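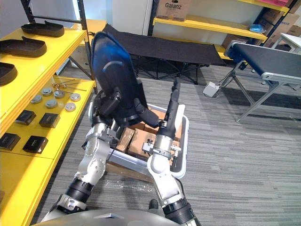

Ticket summary

Queue: Teleoperation Support, Cavasance Robotics Services
Site: Curkik footwear handling cell
Task: Testa, shoe upper pick and re-grip, two arms
Reported by: Santosh Rastogi, demonstration lead
Assigned to: Bujar Mujić
Severity: Medium
Status: Resolved, monitoring through the end of May

Problem as reported

During remote demonstrations of the Testa task, the right gripper lags behind the operator's hand controller when both arms are in contact with the same shoe upper. The left arm follows correctly. The operator closes the right trigger, sees no response, closes it further, and the gripper then shuts with more force than intended. In several demonstrations the upper was pulled out of the left gripper as a result. The operator has marked these recordings as rejected, but the rejection rate is too high to meet the 300 accepted demonstrations required for this task.

The problem does not occur when the right arm works alone. It was first noticed after the operator station was moved to the adjoining room.

Environment

The arms work above a light gray tray on the carpeted floor, with the conveyor to the robot's right and the yellow shelving to its left. Soles are kept on the top shelf and small parts on the shelf below. The conveyor is not used in the Testa task. Control software is the Lallier teleoperation package, current release. Gripper force limit is set to 25 percent on both sides.

Log

8:40 a.m. — B. Mujić. Ticket accepted. Requested the last 72 recordings from the site, including rejected ones, together with the trigger and gripper position traces.

9:55 a.m. — S. Rastogi. Recordings uploaded. Please note that two operators share the station and both report the same behavior. One is left-handed. We swapped the controllers between hands and the lag remained with the right gripper.

10:30 a.m. — B. Mujić. Thank you. The swap rules out the hand controller. The traces show the right gripper command leaving the station on time and reaching the arm late, but only while the left gripper reports a closed grip. Please confirm whether "grip priority" is enabled in the task profile.

10:50 a.m. — S. Rastogi. It is enabled. The profile was copied from the carton task, in which the left arm holds and the right arm waits.

11:15 a.m. — B. Mujić. That setting delays commands to the second gripper until the first reports a stable hold. A carton is rigid and the hold settles at once. A shoe upper gives under the fingers, the reading continues to drift, and the hold is reported as stable very late or not at all. Please take the following steps in order:

1. Stop recording and return both arms to the rest position.
2. Open the Testa profile and set grip priority to "none."
3. Leave the force limit unchanged on both sides.
4. Save the profile under a new name. Do not overwrite the carton profile.
5. Restart the operator session, recalibrate both triggers, and record eight trial demonstrations.

1:20 p.m. — S. Rastogi. Steps completed. Trials one and two were rejected because the operators were still squeezing too early out of habit. The remaining six were accepted. Both grippers now follow the triggers.

2:05 p.m. — B. Mujić. Traces from the trials reviewed. No delay on the right side. The move of the operator station appears to be unrelated; the network figures are the same before and after.

2:30 p.m. — S. Rastogi. Can the earlier rejected recordings be recovered by shifting the right gripper trace?

2:45 p.m. — B. Mujić. No. The operator was reacting to the delay as it happened, and the corrections are part of the motion. Accepted recordings made under the old profile should also be reviewed before they are used for training — particularly any in which the right trigger was pressed twice.

Root cause

Task profile copied from a rigid-object task with grip priority enabled.

Open items

Site to review accepted recordings made under the old profile. Owner: S. Rastogi.
Support to add a grip priority check to the new task form. Owner: B. Mujić.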